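Progress report on the return-to-play programme, Covasum Fund
Club: Tutham Athletic, women's and men's sections
Prepared by: Triin Mockus, rehabilitation coordinator
Period: from the start of pre-season until the end of September

Dear colleagues,

I send you the second report on the grant for players who come back after a serious knee injury. The first report was mostly about buying equipment and finding a room. Now I can write more about the players themselves.

1. Players in the programme

At the end of September we had nine players, six from the women's section and three from the men's. Seven of them are after a reconstruction of the cruciate ligament, one had a meniscus repair and one has a problem with the kneecap which was treated without an operation. Two players joined in this period. One player, who was in the first report, has moved to another town for her studies. I have sent her exercise plan and test results to her new physiotherapist, with her written permission.

Four players now take part in full team training. Two of these have already played in league matches, both as substitutes at first. Siobhán Ó Dálaigh played the last 20 minutes against Hoston, and two weeks later she started a match for the first time after fourteen months. She asked to be taken off at half-time, as we had agreed beforehand, and her knee was not swollen the next morning.

2. Sessions

We planned 200 supervised sessions for the period and held 174. The difference comes mainly from August, when the gym at Jõgi was closed for the repair of the roof for longer than we were promised. In those weeks the players worked outdoors on the small pitch, but without the leg press and without the jump mat. I did not count these mornings as supervised sessions, although I was present at most of them, because the agreement says that the full equipment must be available.

The most popular hour is still 7 in the morning, before work and school. The evening group is smaller and I would like to change its time in winter, when the pitch lights are needed by the youth teams.

3. Testing

Every player is tested each six weeks. We measure the strength of the front and back thigh on both legs, three kinds of hop, and a running test with change of direction over 400 metres in total. The player also fills in a questionnaire about confidence in the knee. For full training we ask for at least 90 per cent of the strength of the healthy leg. This rule was discussed much among the coaches in spring, and now it is accepted by both sections.

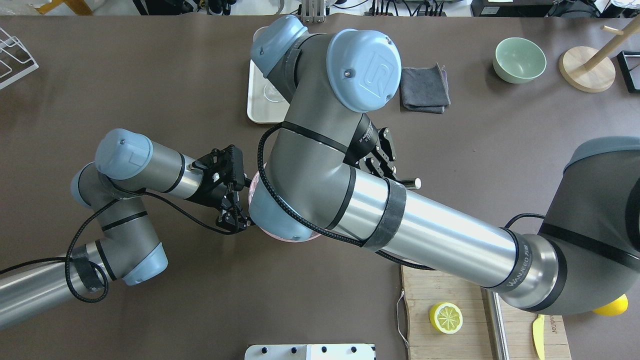
Chalerm Chantharasri wrote to me after reading the draft of this part that the 90 per cent is fine on paper, but he would prefer one more condition: three full weeks of contact training before any match, also for players who pass all tests at the first attempt. He reminded me that in the spring one of his defenders had very good numbers and still avoided every tackle.

I agree with him, and we have used this condition from the beginning of September. It has delayed the return of one player by nine days. She was not happy with it, and I understand her, but she has kept to the plan.

4. What did not go well

One player had a new injury, a strain of the back thigh on the operated side, during sprint training. She had passed the strength test but had missed five sessions before it because of exams. We should have brought her back to sprinting more slowly. Now a player who misses more than a week repeats the previous step of the plan.

The meetings with a sports psychologist started late. The first person we agreed with took other work in June. Nneka Akinola has replaced her and sees the players twice a month. Until now she has met seven of the nine.

5. Money

The spending follows the budget in most lines. Transport was more expensive than planned by 258 euros, as we had to bring players to another gym for two of the test days in August. The line for psychologist hours is underspent for the reason given in section 4. I ask for your permission to move the transport difference from this line. The receipts are attached separately.

6. Next period

- Finish the meetings of all players with Nneka Akinola before the winter break.
- Move the evening group to an earlier hour, if the gym at Jõgi has a free place.
- Hold one evening for the coaches of the youth teams about warm-up and landing technique. Siiri Avotiņš has agreed to lead the practical part.
- Test the two new players for the second time and decide on their running plan.

The question of a second jump mat, which I raised in the first report, can wait until spring.

With kind regards,
Triin Mockus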